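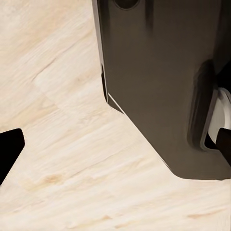 Prevarmont Regional, Trakatham outpatient wing, safety walk before opening, second round. The first round ended when the fire panel went off and everyone agreed it was lunchtime. Items below follow the order of the building, front door to loading dock, with comments by me unless marked BM (Bastian Mühlbauer, facilities). On finishes generally: pale wood, cream going nearly white under even light, with one faint seam and a small tan blotch like a knot, is lovely to look at and hard work for an inspector, as a blotch like that could be grain or could be coffee. Wipe first, write it up second.

14 shares | 6 comments

ENTRANCE AND LOBBY

1. Automatic doors open fully and stay open for a slow walker. PASS
The inner set is patient. The outer set has opinions. It passed three times in a row, which is what the form asks for.

2. Entrance mats flat, edges secured. FAIL
Left mat curls at the corner nearest the wheelchairs. Eichhorn to replace, not tape. It was taped last time.

3. Handrail on ramp continuous, no sharp ends. PASS

4. Donor wall fixed and load checked. PASS WITH COMMENT
Rated for 354 nameplates. Development would like to know what happens at 355. I have referred them to the structural engineer, who has stopped returning calls.
BM: He called back. The answer is a second wall.

5. Reception desk has a lowered section for seated visitors. PASS
Currently holding a printer. Move the printer.

CORRIDORS AND EXAM ROOMS

6. Corridors clear to full width. FAIL
Eleven boxed exam stools outside Room 9, plus a ficus. The stools are going into the rooms. The ficus has no purchase order and can't be moved by anyone on my list.

7. Floor seams flush, no lip you can feel with a shoe. PASS WITH COMMENT
Ran the cart with the bad wheel down the full length, twice. It jumped at the join by Room 14 and nowhere else. Eichhorn says it's within tolerance. The cart disagrees. Recheck once the heat has been on for a week.

8. Floor slip test, dry and wet. PASS
Wet test done with a mop bucket and one measured pour. Please stop walking through the wet test.

9. Nurse call, every room, every cord reaches the floor. FAIL
Rooms 3 and 17 ring at the desk as each other. The Jonico display is very pretty and says 17 with total confidence when you're lying in 3. Vendor booked for Thursday.
BM: Vendor came and swapped the labels on the doors. I have asked them to come back and fix the software.

10. Hand gel at every door, mounted clear of outlets. PASS

11. Sharps bins mounted, locked, below eye level. PASS
Whose eye level was discussed at length. We used the form's.

12. Exam room doors lock and can be opened from outside in an emergency. PASS
All of them, first try. I wrote this down in pen.

FIRE AND EXITS

13. Extinguishers tagged and in date. PASS
All 26 accounted for. Number 19 was holding open a door (see 14).

14. Fire doors close and latch by themselves. FAIL
Two don't latch. One of these was being held open by number 19, so there may have been a reason for it once, but it's still a fail.

15. Exit signs lit on battery. PASS

16. Evacuation chairs at the head of both stairs, two staff per shift trained. FAIL
Chairs present. Training list has one name, and it's mine. I have been down the stairs in it and would not call that training.

17. Drill completed with clinic staff. NOT DONE
Booked for May. Marketing asked if it could avoid the week of the ribbon cutting, and for once Marketing is right.

BACK OF HOUSE

18. Medical gas outlets tested, labels match. PASS
Certificate in the binder, tab 4.

19. Generator picks up load within the required time. PASS
It did, and the lobby fountain came back before the lights. Someone should look at the order of that panel.
BM: Looked. Fountain is off the emergency circuit. Development has been told.

20. Storage 18 inches clear of sprinkler heads. FAIL
Supply room has 1000 gowns stacked to the ceiling because the case price was better. They need to come down to the red line, or the room needs to be taller.

21. Loading dock bumpers and edge paint. PASS WITH COMMENT
Yellow paint is fresh. So are the yellow footprints going to the break room.

OPEN ITEMS
2, 6, 9, 14, 16, 17, 20. Item 7 stays on watch. Nothing opens to patients with 9 or 14 outstanding, whatever the invitation says. All 262 invitations, I'm told, have already been mailed.

Next walk starts at 7:30 a.m. at the outer doors. Bring a flashlight and flat shoes.

Prevarmont Regional Facilities & Safety | Contact the office | Back to top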